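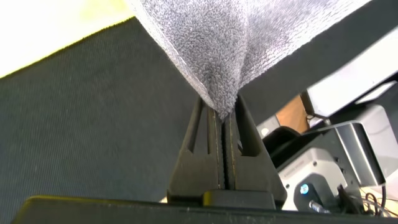

Tradura has released version 2 of Cele, its planning software for robots that handle cloth. The update went out to existing users on 12 January 2020 and can be installed over the old version without changing the arm drivers.

The main change is in how Cele picks a grasp point. Earlier versions chose one from the overhead view and kept to it until the gripper closed. The new planner also reads the wrist camera on the way down and can shift the target or drop the attempt. Edges and hems are now scored separately from folds.

"Most of our bad grasps came in the last few centimeters," said Zinhle Van Wyk, who leads the planning team in Pravatville. "The arm was following a plan made from a picture that was already old."

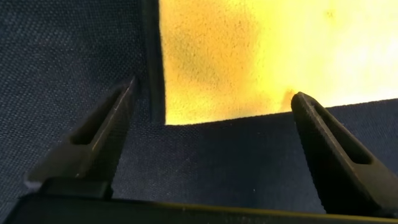 Page last changed: 12 January 2020

The team tuned the scoring on 3581 recorded grasps, using towels and clothing of different weights. Planning a single grasp now takes some 44 milliseconds on the lab's desktop computer.

Two-arm work is still limited. Cele plans for each arm in turn and checks the paths against each other before either one moves. Ornella Gentile, who maintains the collision checker, said joint planning is being tested under the working name Notutmont and should reach users in October. 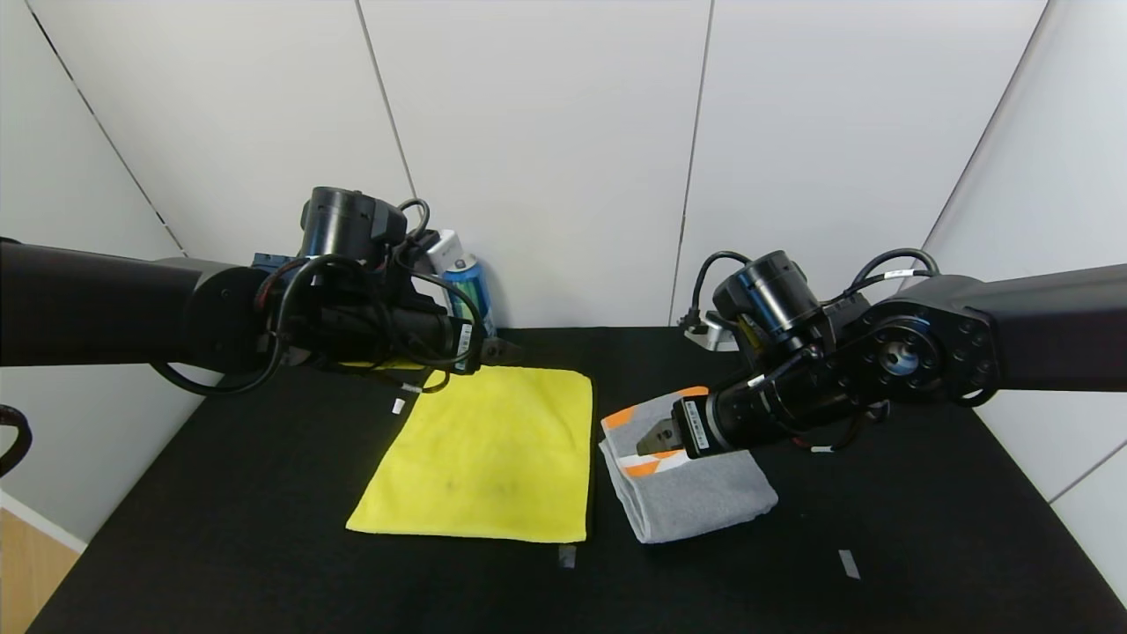

Two arms at the table with a yellow cloth and a folded gray garment. Photo: Tradura

Release notes list 9 known issues, among them slow startup when both wrist cameras share one USB hub.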